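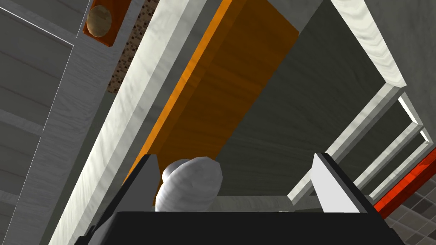 What happens to a heat pump's output when it drops well below freezing?
It falls off, but a cold climate unit sized right still carries most houses, and the backup strips cover the rest.

drumden_dave wrote:
ok so that's the sticky from the top of this board and my brother in law still says it's oil lobby vs hippie lobby and both lie. Anyone have real numbers from a real winter? Not brochure stuff. House is 1950s, drafty, oil furnace on its last legs.

lakdale_lou wrote:
Second winter on a Margaritis ducted unit here. January electric bill was $379, everything in it, dryer too. Used to be oil plus electric on top and I don't miss the truck.

TomcatRidge wrote:
379 for one month and you're bragging??

lakdale_lou wrote:
No oil bill, Tom. Read the second half.

TomcatRidge wrote:
I read it. Still a lot. Plus where does the power come from, gas plant down the river. So you're burning gas with extra steps.

imoura wrote:
Fewer steps than you think. Heat pump moves more heat than the electricity it uses, two to three times more on an ordinary winter day. Even off a gas plant that comes out ahead of an old oil furnace. This gets posted every April when the rebate list comes out and every April somebody says extra steps.
- Ivone Moura

TomcatRidge wrote:
On an ordinary day. What about the night it hit minus 15. Neighbor has an Undetti and it ran strips all night, meter spinning like a top.

ewan_p wrote:
How many nights was that tho. I logged mine. Strips came on for 204 hours all season, whole rest of the winter was compressor only. Total for heating Nov thru March was $1,356. Old oil cost was well over that, would have to dig out the recipts.

drumden_dave wrote:
that's the kind of thing I wanted, thanks. what size house?

ewan_p wrote:
Two story, three bed, attic insulated the summer before. Wouldn't skip that part. Drafty house = bigger unit = more money.

TomcatRidge wrote:
So it's the insulation doing the work. Could've done that and kept the oil.

imoura wrote:
Could have, and it would have helped. Then you still need a new furnace, his is dying. Dave get a blower door test before anyone quotes you. If the installer sizes it off the old furnace label, find another installer.

lakdale_lou wrote:
^ this. First guy quoted me nearly double what I needed. Never went upstairs even.

TomcatRidge wrote:
Fine. Not against insulation. Still against being told my furnace is killing the planet by people who fly to Florida.

lakdale_lou wrote:
I drove

drumden_dave wrote:
calling about the blower door tomorow. Ewan if you find those oil receipts post them, want to show the brother in law

ewan_p wrote:
Will look tonight. They're in a box in the garage someplace.
Ewan Pirihi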